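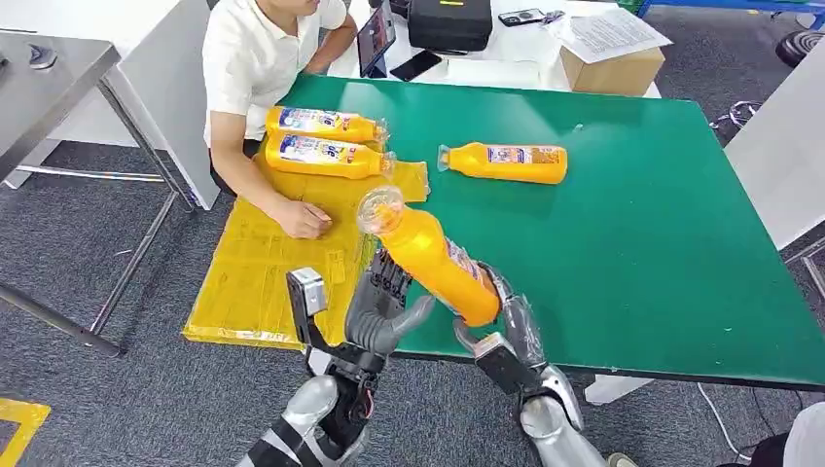

According to Heiðrún Eyvindsson, an orange bottle with a clear cap is the worst thing you can send down a packing bench, because the colour hides a loose cap and the label hides a scuff. She made the remark in the first ten minutes of the visit, and most of the afternoon went back to it in one way or another.

Kárason opened its packing rooms in November, from 1 pm. Visitors signed in at the side door, left their bags on a rack and went through in small groups. The site does short-run packing for small brands that cannot fill a line of their own. A normal order is 200 bottles. The largest accepted this year was 275, and that one was split over two shifts.

The benches

The bench work is done on carpet, in what was office space until the lease changed. I had expected sealed concrete. Carpet is quieter and a dropped bottle survives it, but it holds dust, and the room is vacuumed at noon and again at close. The bench we spent longest at has a green top with a matte finish, and orange bottles show up well against it. Glare was low from where I stood, even on the clear caps.

Yellow plastic film covers the left part of the bench and hangs over the front. Bottles lie on their sides both on the film and on the bare green. House practice is that film means unchecked and green means checked, so a bottle changes status by moving a short distance to the right. There is no paper tag at this stage. Necati Gökçe, from the Pruvport depot, asked what happens if the film slides. The answer was that it gets taped again and everything on it is treated as unchecked.

I would want something flatter. The film creases, and a round bottle on a crease can turn and put its label face down. A thin ribbed mat would cost more but would hold position better. Kasirden sells one in 30 cm widths, and the supervisor said they had looked at it.

Lining up

Checked bottles are grouped in a row, one behind another, caps all facing the same way. With the caps aligned, a crooked one can be found by eye or by running a hand down the line. Labels then fall at the same end and can be compared for print colour. The blue on these labels is the shade to watch, as it drifts first when a new roll goes on.
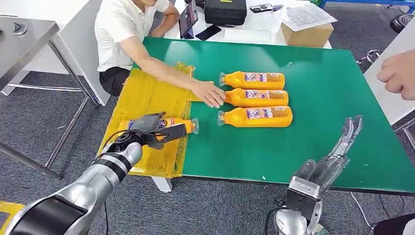
Cartons and dispatch

The carton store is through a second door and was less organised. Flat cartons are kept on edge by size, with the labels for the Hukudside orders on a separate shelf. Fill per pallet is 56 cartons. No pallets were moving while we were there, so I can't comment on the wrapping.

Tea was served in the corridor at 3 pm. Parking is limited to the street side, and the bus stop is closer than the map suggests.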